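Half-yearly check of share records and account security
Completed checklist with comments
Period covered: six months to the end of April
Marks used: OK, Action, Not checked

Section A - Holdings and certificates

A1. Holdings list agrees with the broker's statement
OK. All lines agree, including the part share left over from the Wunduteo consolidation. It shows as a fraction on the broker's statement and as nil on ours, so the list now carries a note beside it.

A2. Number of shares agrees for each company
Action. Brilora is shown as 192 shares on the statement and 142 on our list. The missing 50 were bought in the second half of the period and the contract note was filed but never entered. Enter the purchase and its costs before the next valuation goes out.

A3. Paper certificates seen and compared with the register
OK. Mirkurum is the only holding still on paper. Certificate seen, name and address correct, no damage. It should go back in the fire-resistant box and not in the desk drawer where it was found.

A4. Company names and share codes up to date
OK.

Section B - Accounts used for buying decisions

B1. Latest annual report on file for each holding
Action. Mirkurum is missing. The copy in the folder is the one before. Brilora and Wunduteo are both current.

B2. Debt figures taken from the balance sheet and not from a screening site
Action. The Wunduteo sheet quotes a ratio with no source. When worked out again from the report the answer was higher, as the screen had left out lease debts. Still inside our limit, but the sheet must show where each figure comes from and which page.

B3. Earnings figure is for the full year
OK for Brilora and Mirkurum. On Wunduteo the half-year figure had been doubled. The business sells far more in winter, so doubling is no use here. Replaced with the full-year figure during the check.

B4. One-off gains noted separately
OK. Brilora sold a warehouse in the year and the gain has been taken out of the earnings line. The working is on the back of the sheet in pencil. Please use ink.

B5. Reason for buying written down before the order was placed
Not checked. The meeting notes were not in the folder. Carried over to the next check.

Section C - Cash and dividends

C1. Dividends received agree with the company announcements
OK. 4 payments due, 4 received.

C2. Dividend vouchers filed in order
Action. They are all there but in two different folders. Put them together in the blue one.

C3. Uninvested cash agrees with the bank statement
OK, after allowing for a transfer that left on the last day of the period and arrived on the first day of the next.

C4. Broker's charges match the tariff
OK. One dealing charge was higher than the rest, and this was a telephone order, charged at the telephone rate. Orders should go through the website unless it is down.

Section D - Account security

D1. Two people needed to approve a withdrawal
OK. Tested with a small withdrawal. The first approval alone did not release it.

D2. Former members removed from the broker login
Action. One old login was still open. It could view but not deal. Closing it needs a signed form, and the form has been sent.

D3. Passwords not kept with the papers
OK. None found in any folder.

D4. Backup copy of the records opened and read
Action. The backup opens, but the valuation sheet in it is an old version - the newer one was saved under a different name and the backup does not pick it up. Rename and run again.

D5. Suspicious messages reported
OK. Members reported 6 in the period, all of them offers to buy our Mirkurum shares at well over the market price. No replies were sent. Keep forwarding these and do not ring the number given.

Items marked Action stay open until the member responsible has initialled the paper copy. B5 is to be done first at the next check.

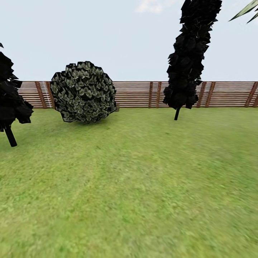 Manalo Investment Club - Records and Checks Group

Blank copies of this checklist are kept at the front of the blue folder. Corrections to the comments should be handed in on paper before the October check.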